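Search this site
Enter keywords
Print this page | E-mail this page

Two Arms, One Bench: Report of the Prudell Handling Project

Our brief was to get two small robot arms to work on the same object without hitting each other. It ran to one paragraph and we thought it would take until March. The full log has 497 entries, a good many of them just the word "again".

The group picked soft goods because everyone else had picked blocks. Blocks stay where you put them. They are also dull to watch, and we had an open evening to think about. Fabric sags, folds and catches on things, and our first grip planner, which we called Furex, had been written by people who had only ever thought about cubes.

Furex looked for two flat parallel sides and closed on them. Given anything knitted it would look for some time, pick a fold, and close on that. We scored 83 attempts with it before replacing the part that chose where to grip. The replacement is called Roussel and is mostly the same code with the worst guess taken out. It now accepts that the thing between the fingers may change shape, and it stops closing when the motor current rises instead of when the gap reaches a set width.

The second arm was meant to be the easy half. Its job is to hold something stiff and bring it in close to the soft item, and stiff things were supposed to be our strong suit. 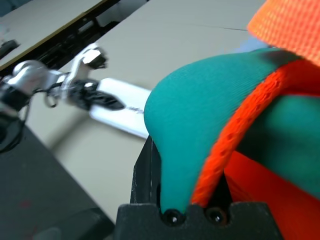 Timing gave us more trouble than gripping. Each arm has its own controller, and each controller is quite sure it has the bench to itself. We added a shared list of zones, so that an arm has to claim a zone before entering it. For one whole Thursday both arms claimed nothing and waited politely for each other, which at least was safe.

Once that was sorted we recorded 2982 seconds of two-arm running and played it back at 70 per cent speed to see where the paths came closest. Most of the near misses were on the way out. We had planned the approach with great care and left the retreat to luck.

What we would change:

Put the wrist cameras on first and write the code second. We did it the other way round and spent a week guessing.

Tie the cables back properly. A loop that hangs clear in one pose may not in the next.

Agree on one name for each arm. The log calls the left one Giken, "lefty" and "the other one", sometimes in the same entry.

Roussel still lets go too early with heavier items, and the zone list needs a timeout. Both jobs are written up in the handover folder for next year's group, along with the spare finger plates and the small hex key – please put it back.

Contact us | Copyright Prudell Handling Project | Back to top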